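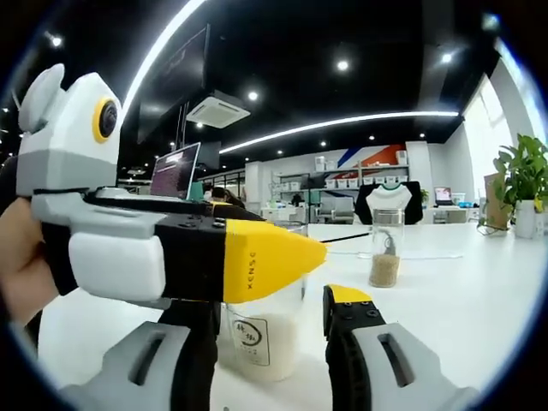
18 August 2018
Entered by Nadine Chamoun

Label work for the Namgate dry goods range, carried on from the old notebook. Main question is still which ink and stock combination stays readable once a label has been handled in a shop for a few months. Black on yellow remains the one to beat. The black XCNSC on the yellow nose is set vertically and I can still read it without tilting my head, and the letters don't close up against the yellow the way they do against our buff stock. Grey next to black, as on the body behind it, would be hopeless for small type. Namgate don't want yellow on everything, so the plan is yellow for the allergen strip only and white for the rest.

Stock. Opened the second carton of Dendel uncoated. It feels the same as the first but the backing paper peels with more drag. Min-kyu had two sheets tear at the corner on the guillotine before he slackened the clamp. No tears after that. I have written the carton number inside the lid. If the third carton is like this one we should ring Dendel before cutting the main run.

Ink. Amer black, straight from the tin, no reducer. First pull was too heavy and the counters of the a and e filled in at the smallest size. Took packing out from behind the sheet and tried again. Better, but the thin strokes went patchy on the left side, so the forme isn't level. So-yul found a bit of old tape stuck to the bed. Cleaned it off, third pull good. Kept all of them, pencilled 1 to 3 on the back, in the flat drawer.

Rub test. Same method as March: cotton pad, same weight on top, strokes counted out loud so we don't lose our place. Stopped each strip when the first letter became doubtful to someone who hadn't seen the text before (Ye-rin, who was kept out of the room while we set up).

Dendel uncoated, Amer black: letter doubtful at 317 strokes
Dendel uncoated, old house black: 300 exactly, and going grey well before that

I had expected a bigger gap. The old house black looks worse much sooner but it does stay legible, and legible is what Namgate asked for. On the other hand a customer won't pick up a jar with a grey label if there is a blacker one beside it. I'd still go with Amer. Anayeli thinks we should repeat with a pad that has a touch of cooking oil on it, as that is what kitchen hands will put on the paper. Agreed, not done yet.

Curve test. A label that sits flat on a flat sheet tells us very little. The corners are where they fail. We cut some square and some with the corner punch, stuck them round the sample glass and left them on the shelf over the radiator pipe. Square corners had started lifting by the next morning. Punched ones had not. The punch adds time to every sheet and I'd like to know how much before we quote for it.
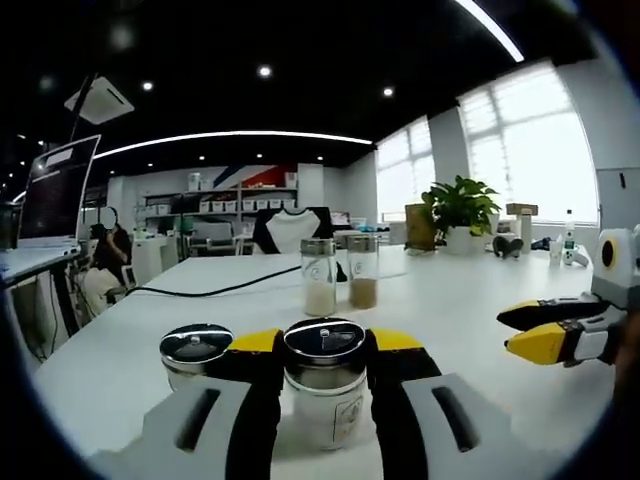

Grain direction matters more than I had allowed for. With the grain running up the jar the label wraps easily and stays put. With the grain running round it, the paper fights the curve and both ends spring. Son's cutting plan has the grain running round, I suppose to fit more on a sheet. If we turn the layout we lose a row. Min-kyu worked through it on the back of the job ticket and the full order of 3,393 still comes out of the stock we have bought, with not a lot left over for spoils. I'd rather turn it.

Wording. Still arguing over the size of the product name. Ye-rin wants it larger and the weight line smaller. The weight line has a legal minimum so she can only have so much of what she wants. Set both versions and pinned them by the door. Everybody who walked past before lunch chose hers, including me when I had forgotten which was which, so hers it is. The product name goes up 2 points and the rule underneath comes out.

The word "wholemeal" will not fit on one line at the new size. Options are a condensed face, which we don't have enough of in metal, or breaking it, which looks bad. So-yul suggests dropping the line above it and giving the word the full width. Tried it on the proof press and it is fine. A little tight on the right - shift the whole line left by a hair and it will pass.

Adhesive. Removal is a separate headache. Namgate take jars back for refilling and want the label to come off in the wash. Soaked one of each in the sink with washing-up liquid. The Dendel comes away in one piece if you wait, and in shreds if you don't. It leaves a tacky patch that needs rubbing. I don't think their wash people will wait. Anayeli to ask Son whether the same paper can be had with the other gum.

To do
- oil version of the rub test, both inks
- time the corner punch over a full sheet
- turn the layout and send Son the new cutting plan
- check the yellow strip under the warm lamps, it may go orange
- clean the bed properly, we only did the one end
- more cotton pads

Yellow strip proof is hanging on the second line, please leave it there until I have looked at it against the white in the morning. The yellow needs a day more than the black before it can be stacked.

Recent entries
Guillotine blade changed, notes on the clamp
Buff stock: why we stopped using it
Corner punch, first trials
Proof press rollers

Workshop notebook. Corrections to Nadine or Min-kyu Yoon, at the front bench. Back to top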